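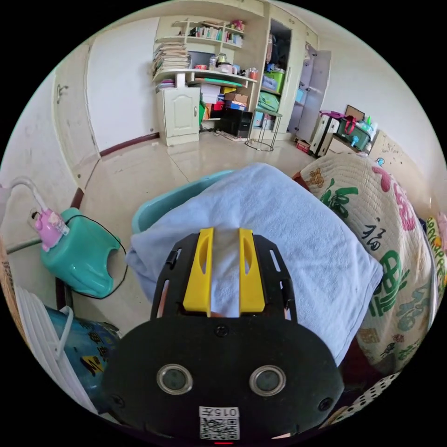 Yellow fingers on the blue cloth, teal basin underneath

Oct 24, 2025

So I finally got myself to Clellby! I've been promising to write up a visit to the Drernunero people ever since spring, and after two changes of train and a very average cheese roll I can at last tell you how they keep a Fallow going. A Fallow, for those who skipped my last post, is their hand-held gripper: you carry it about and do ordinary jobs with it, and the recordings go off to teach a robot arm the same jobs.

I'd pictured a big clean hall with yellow lines on the floor. There is a workshop (small, warm, smells of coffee), but the bit I enjoyed most was seeing the thing used in a proper lived-in bedroom, with shelves full of stuff and a quilt covered in enormous Chinese characters. I want that quilt.

Anyway, the setting up. It starts with the fingers, the yellow parts, and they get more fuss than everything else put together. Each one has a long slot cut in it, so it can give a little when it presses on something. They go in one at a time, then you close them slowly and look at the gap from the front. If the tips meet at the top but not lower down, one of them isn't seated and out it comes again. I had a go and needed 4 tries, which I was told is fairly normal for a first timer (kind of them!).

After that come the two lenses on the front of the body. Dry cloth only, never your sleeve, and I was caught reaching with my sleeve within a minute of being told. Then there's a check of the label with the square code, which has to be clean enough to scan so that the recordings get filed under the right gripper. Last of all you hold the whole thing still for 60 seconds before starting. That feels like a very long time when people are watching.
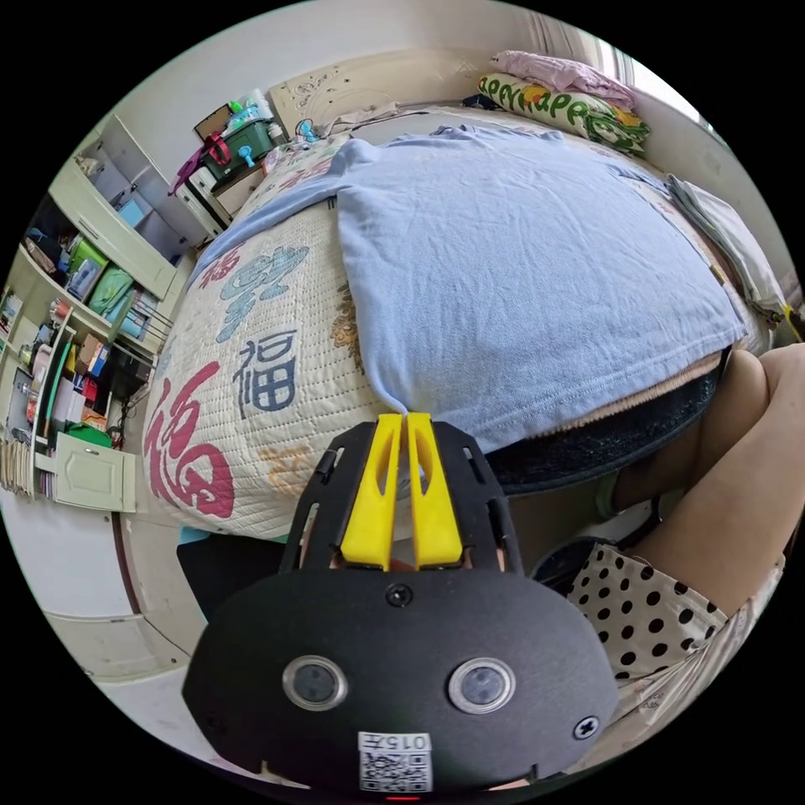
Tips closed on the hem of a light blue T-shirt

The T-shirt job looks so easy. Spread it on the bed, pinch the hem, fold it over, done. Well, no. Thin cotton on a soft quilt is a horrible thing to pick up with two flat fingers, and if you push down too hard you get the bedspread as well. The trick I was shown is to come in at the very edge, squeeze, and wait a moment before lifting. My best effort looked like something I'd slept in.

It's fabric that gives them most of the upkeep, too. Fluff works its way into the moving parts behind the fingers and the grip goes sluggish, so there's a going-over with a soft brush after every session, and the fingers are swapped after 500 grips whether they look tired or not. The gripper I was following had 2,236 in its logbook. Screws get checked at the same time, by hand, with a little driver that lives on a string by the workshop door.

I did ask about the Moodley stand, the bench mount I was so excited about last time. It's still in bits. They're hoping for December, so I'll try to go back then and see it bolted together.

If you're thinking of going, the workshop is a short walk uphill from the station and the café next door shuts early. Take your own sandwich.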